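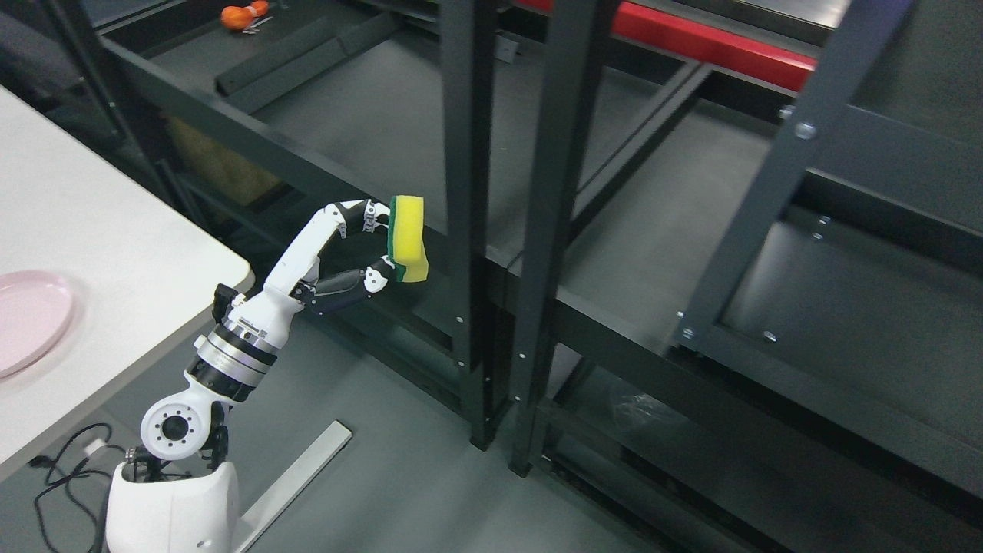

Robot does some of the washing up at Wragg open day

Visitors to the Wragg workshop in Castumgate were shown the future of household chores this month, and for the first part of the afternoon the future was holding a sponge.

The firm, which has been working on robot arms and hands at its unit behind the old bus depot for the past three years, threw open its doors in May for what it had billed as "a hands-on look at hands". The posters promised live demonstrations, tea, and a chance to put questions to the engineers. All three were delivered, though the tea ran out before the questions did.

Around 700 people came through over the course of the day, according to the company, a figure that surprised the company more than anyone. The car park had been marked out for rather fewer. By late morning there were cars along both sides of the lane as far as the garden centre, which reported a very good day in bedding plants.

The main attraction was the kitchen task. A robot with jointed, many-fingered hands was asked to pick up an ordinary washing-up sponge, the yellow sort with a green scouring side, hold it upright and pass it to the correct place. It sounds like very little. People who had queued for 20 minutes to see it were heard to say that it looked like very little too, until they were invited to have a go at the controls themselves.

"I've been picking up sponges for forty years and I couldn't do it," said one woman from Jandetdale, who had steered the practice arm past the sponge and into a box of paper towels. Her grandson, who is nine, managed it first time and was insufferable on the way to the cake table.

The trouble with a sponge, the engineers explained several times to several groups, is that it gives. A mug is the same shape when you pick it up as it was when you left it. A sponge is not, and a grip that is perfectly polite to a mug will squash a sponge flat or fling it at the shelving. Too gentle a grip and it slides out. Wragg's hand closes one finger over the top and brings another up from underneath, and then has to decide when to stop, a decision on which, one engineer said, she had spent most of the winter.

She was asked whether it had been a good winter. She said it had been a long one.

Demonstrations ran every half hour from ten o'clock. The first went without a hitch, in front of an audience made up largely of staff and their parents. The second was held up while the robot considered its options. A man at the back began a slow handclap, thought better of it, and was rewarded when the hand moved in, took hold of the sponge and lifted it clear to what can fairly be called a roar. It then stayed there. After a short pause a member of the team announced that this was the end of the demonstration, and there was a second, more thoughtful round of applause.

By the early afternoon the crowd had learned the form. Regulars, meaning anyone on their second viewing, were explaining the finer points to newcomers. A small group of teenagers had taken to supporting the sponge.

Wragg is careful not to promise too much. Its leaflet says the company is interested in "the last metre of the job", by which it means the part where something has to be taken off a shelf, wiped, turned round or put away. Factories have had arms that weld and lift for decades, the leaflet says, but they do so with parts that turn up in the same place every time. Kitchens, stockrooms and care homes are less obliging. Things are left where people left them.

The workshop seems to have been kept in that spirit. The firm had clearly resisted any urge to tidy up for company, and visitors were led past bolted-together shelving, cables and cardboard boxes to the demonstration area. Several said they found this reassuring. One said it looked like his garage, only with more spent on it.

A results board by the entrance gave the hand's success rate with sponges as 95 per cent over the most recent round of trials. Beneath it somebody had chalked the figure for wet sponges, and somebody else had rubbed it out. Asked about this, a spokesman for the firm said that wet work was "at an earlier stage" and that the demonstrations on the day would be dry ones. It was pointed out to him that washing up is generally done wet. He agreed that this had come up in meetings.

He was more forthcoming about what the hand can do already. It can sort cutlery, provided nobody has been clever with the teaspoons. It can take a folded tea towel off a rail. It will pick up a plate and set it down again, and can tell a plate from a saucer, though it has a blind spot about side plates which the team described as philosophical. Eggs are scheduled for the autumn.

There was a serious side to the day. Castumgate lost its biscuit factory some years ago and the town has grown used to being told that new things are coming. Wragg now has 15 people on the payroll at the unit, most of them living within cycling distance, and says it hopes to take on more if it gets the larger premises it has asked for on the Clindville road. A planning application is expected later in the year. Residents of the Clindville road were well represented at the open day and were given tea early.

Opinion on the wider question, whether anyone would want one, was divided. A retired plumber who had come over from Jandetdale on the bus said he could see the point for people with bad hands, and that his late brother would have given a good deal for something that could get a lid off a jar. He was told that lids were some way off. He said he would wait.

Others were harder to win round. "It's very impressive, but my husband takes about as long and we didn't have to build him a shed," said a woman who had watched three demonstrations in a row. Her husband said he would like it recorded that he dries.

A couple who run a café near Castumgate market wanted to know the price. There isn't one yet. They asked whether there would be one by Christmas, and were given a pen with the company's name on it.

Safety was a popular topic too. The public was kept behind a rope while the big arm was moving, and a button to stop everything was on show and, on the evidence of the day, irresistible. It was pressed twice by children and once by a parish councillor, who said he had wanted to know if it worked. It did. The noon demonstration began late as a result.

In the side room, younger visitors could try on a glove that made a spare hand copy their movements. The team had expected waving. What they got, within the first few minutes, was every gesture known to the pupils of Castumgate's primary school and one or two that had to be looked up. The glove was later supervised.

The final showing, at four o'clock, drew the biggest crowd of the day, partly because it had started to rain. The hand reached out, closed, missed, opened again and closed a second time, and the sponge came up straight as a flag. The engineer with the long winter behind her was seen to breathe out. Somebody's toddler asked for it to do it again, so it did, and that time it got it in one.

Staff said afterwards that they had been pleased with the turnout and rather touched by the interest, and that they would look at parking. The workshop's own washing up, which by the close of play amounted to most of the mugs in the building and a number borrowed from the bowls club, was done at the sink by two of the engineers and a student on work experience.

Wragg plans another open day in the autumn, eggs permitting. Entry will again be free, but visitors will be asked to book a time, and to leave the car at the bus depot if they can. School groups wanting a morning visit before then should write to the Castumgate workshop. The glove will be available on request, with a teacher present.

The mugs have gone back to the bowls club, apart from one with a picture of a heron on it, which the club would like returned.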